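Recording demonstrations with a wrist camera: setting up and running a session

Before you start, you need a robot arm with a working gripper, a camera mounted at the wrist, a leader arm or other way to drive it by hand, and a computer running the Stikora recorder. The steps were written for the table at our Flernmont lab but should work on any flat bench.

1. Fix the table and the camera

Clamp the arm first, then tighten the camera bracket. Open the live view in Stikora and check that both fingertips are visible with the gripper open. Save a reference image. If the bracket gets bumped during a session, compare the live view with the reference and adjust before you record anything else.

2. Set exposure by hand

Turn off auto exposure and auto white balance. A bright wall behind the table will pull the exposure down as the arm tilts up, and black fingers are the first thing to lose detail. We set the gain once at the start and leave it.

3. Check the start pose

Send the arm to its start pose and look at the wrist view again. You want open table ahead of the fingers and the gripper fully open. The target does not have to be centered. Starting with it near one side is useful, as the policy then has to learn the reach as well as the grasp.
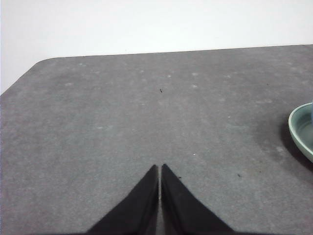 Wrist view with the gripper open and the green bowl at the right edge.

4. Vary the layout

Move the bowl between episodes. Cover the left side, the right side and the far edge of the table, and write the zone in the episode note. Small specks and pale marks on the surface can stay. Wipe up anything large enough to be mistaken for an object.

5. Record

Press the pedal, wait one second, then drive the arm at a steady pace. Stop the recording after the gripper has opened and backed away. Keep each episode under 57 seconds. If you fumble a grasp and recover, keep it — those episodes help. If you hit the table, delete it.

Take a break after every 6 episodes. Tired operators cut corners on the approach, and it shows in the data.

6. Review and export

Play back each episode at double speed. In our November set we recorded 184 and kept 94 after Dorin Vasiliu went through them, mostly because of late starts on the pedal. Export the rest in Akgate format and copy the notes file into the same folder.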